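Kullura Community Kitchen - Rekwood Road site
Premises and equipment safety check, with comments
Date of check: October 18, 2021
Checked by: Lyle Crenshaw
Last full check: August
Form ref: 483

Key: OK / ACTION / N/A. Comments next to each item. Anything marked ACTION needs a name against it before the sheet goes in the folder.

1. ENTRANCE AND WAY OUT

1.1 Front door opens fully, closer working - OK. Closer a bit fierce, catches heels. Screw turned back half a turn.
1.2 Back door clear inside and out - ACTION. Bread crates stacked on the outside step again. Moved them myself. Needs a sign, or a word with the bakery driver.
1.3 Fire exit signs in place and lit - OK front. Back one dim, put on the electrician's list.
1.4 Door mats flat, no curled edges - ACTION. Front mat curling at the left side. Tape is not a fix. New mat please.
1.5 Outside light - OK.

2. FIRE

2.1 Extinguishers on brackets, pins in, gauges in green - OK. Service labels in date.
2.2 Fire blanket by the hob - OK. Was behind the apron hooks last time, now has its own hook. Leave it there.
2.3 Alarm test - OK. Heard in the store and in the toilet with the door shut. Call point by back door used this time, do the front one next.
2.4 Extractor filters - ACTION. Greasy. Not terrible but should of been done at the end of last month. Soak overnight, refit dry. Spare set is on the top shelf in the store.
2.5 Assembly point known to all on shift - asked the two on shift, one said car park, one said the bus stop. It's the car park. ACTION - put it on the rota sheet in big letters.

3. ELECTRICS

3.1 Plugs and leads, look only - OK except toaster, see next.
3.2 Toaster - ACTION. Outer flex nicked near the plug. Taken out of use, labelled, on the office shelf. Do not put it back because there's a queue.
3.3 Kettle - OK. Descale.
3.4 Thaweesak rice cooker - OK. Lid catch stiff, works if you press both sides. Lead long enough to reach the hob side, so please don't run it that side.
3.5 Extension lead under serving hatch - ACTION. Still there! 2000 watt heater plugged into it in August, heater has now gone, lead hasn't. Remove.
3.6 Sockets near sink - OK. No cracks, covers shut.

4. GAS AND HOT SURFACES

4.1 Isolator valve reachable - OK. Tea towels were hung on it, moved.
4.2 Hob rings light first time - rear left slow. Clean the jets and look again. If still slow, call the gas engineer, no poking it with skewers.
4.3 Oven door seal - OK, bit of wear at the bottom corner. Watch.
4.4 Oven gloves - ACTION. One pair has a hole in the thumb. Binned. Need two pairs.

5. COLD STORAGE

5.1 Fridge reading 5 or below - OK, at 5 exactly when checked. Door had been open a lot, look again first thing.
5.2 Freezer - OK. Ice building up on the top drawer. Defrost due.
5.3 Raw below cooked - OK.
5.4 Date labels - ACTION. Three tubs in the fridge with no label at all, one smelled of garlic, that's all I can tell you. Thrown out. Label it or lose it.
5.5 Log filled in - gaps. Mostly evenings. Pen on a string has vanished, replaced.

6. FLOORS AND STORE

6.1 Floor dry, no lifted vinyl - lifted at the store doorway, old repair coming away. ACTION - reglue, Dullberg adhesive, tin is under the stairs.
6.2 Nothing heavy above shoulder height - ACTION. Flour sacks on top shelf. Down to floor pallet please, two people.
6.3 Step stool - OK. Feet good.
6.4 Mop heads - change both.
6.5 Chemicals locked away - OK. Key on hook, hook not labled, now is.

7. KNIVES AND SMALL KIT

7.1 Knives on rack, none loose in drawers - one paring knife in the spoon drawer. Put back. Tell people.
7.2 Chopping boards - green one badly scored, replace. Rest OK.
7.3 Mandoline guard - present. Use it.
7.4 Tin opener - clean blade.
7.5 First aid box - short of blue plasters and one burn dressing. Box of 40 plasters ordered. Eyewash in date.

8. WEIGHING AND PORTIONING

8.1 Scales on flat surface, not near the edge - OK
8.2 Platform clean, rim wiped round - OK. Crumbs and sugar get in under the edge, so damp cloth, not a wet one.
8.3 Zero before each use - remind people. Cup on first, then zero, then fill.
8.4 Battery cover on - OK. Spare batteries in office drawer.
8.5 Squeeze bottles - tops washed daily, name and date on the side.

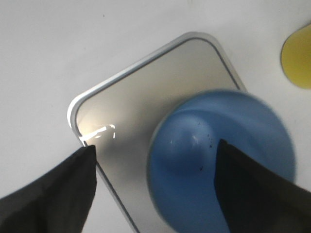
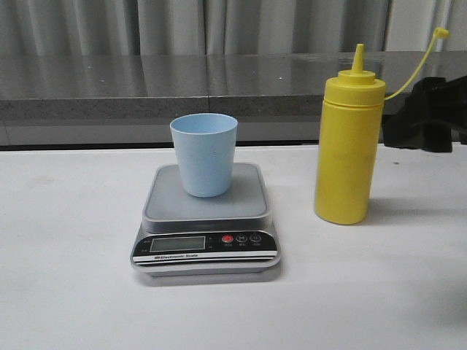
Section 8 - tray with rounded corners (first), scale with cup on it and yellow bottle (second).

9. ACTIONS CARRIED OVER

Extension lead - out by next session. LC
Toaster - replace, don't repair. LC
Filters, mats, oven gloves - no name yet
Exit light - electrician

Signed: L. Crenshaw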